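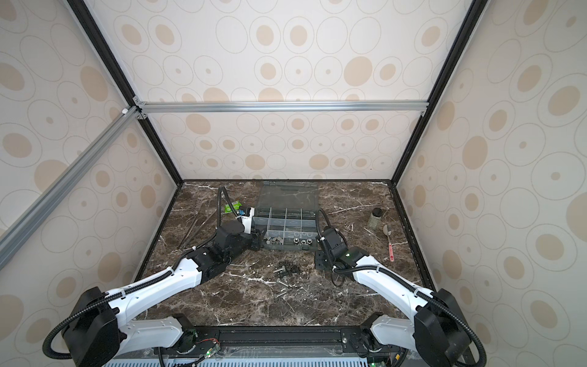

Archie Buchanan has been building multiplayer maps for most of his adult life, and Gestoleck is the first one he has let anyone else name. (It was a playtester's typo in a lobby, and it stuck.) It's an attack and defend map in a flooded concert hall, three control points, and if you've joined a custom server this summer there's a good chance you've drowned in the orchestra pit. I asked him first about the walls, because everybody does. The foyer is done in a fussy old wallpaper, beige with outlined ovals and circles inside circles, tan on cream, and it runs up both staircases. "I love it so much," he says. "I wanted you to walk in and feel like your great-aunt was about to offer you a mint. And then somebody drops on you from the balcony!"

It does a job, too. Early versions had plain plaster in there and players kept losing track of which staircase they were on. Archie now uses big circles on the left side and small ones on the right. "People don't notice they've learned it. I'll hear them on voice saying 'he's on small circles' and I just about fall out of my chair."

The version most people know went up in July and has had 2,402 downloads, which he read out to me twice. Before that there was Lovonus, his desert map, which he still talks about with real affection even though the second point could be held forever by two people and a turret. "Lovonus taught me what a doorway is," he says. I asked what he meant. "I had 10 of them going into one room, and every fight happened in the same one. So on Gestoleck I started with the fights and put the doors in afterward."

The pit is the part I wanted to hear about most. In the first playable build the water came up to your chest and slowed you to a crawl, so attackers simply never went in. He lowered it, then lowered it again, then added the broken piano you can hop across if your timing is good. Defenders hated the piano. He moved it 40 units toward the stage and they hated it less. "That was my whole weekend," he says, laughing. "One piano."

Most of the testing happens on a small server called Skundell, where the regulars play a build for an evening and then stay behind to complain about it. Archie records all of it and listens back while he works. His favorite tester goes by Li and plays nothing but medic. "Medics see everything, they spend the whole match looking at other people. Li told me the last point had no place to stand and be scared. I knew right away what that meant, so I put in the ticket booth."

The next build changes the route under the stage, which is too dark for newer players, and takes a health pack away from the balcony. He's also trying a 100-second setup timer, down from something much longer, and he's nervous about it. "Defenders will tell me it's too short. They told me that about every timer I've ever made, and sometimes they were right!"

After Gestoleck he'd like to go back and fix Lovonus properly, doorways and all. He already has a sketch of the second point with the roof off. I asked to see it and he turned his monitor around before I'd finished the sentence.

Recent posts
Lovonus revisited: notes from an old desert map
Skundell test night sign-ups
Where to put the last health pack
Lighting a tunnel without making it boring
Setup timers, long and short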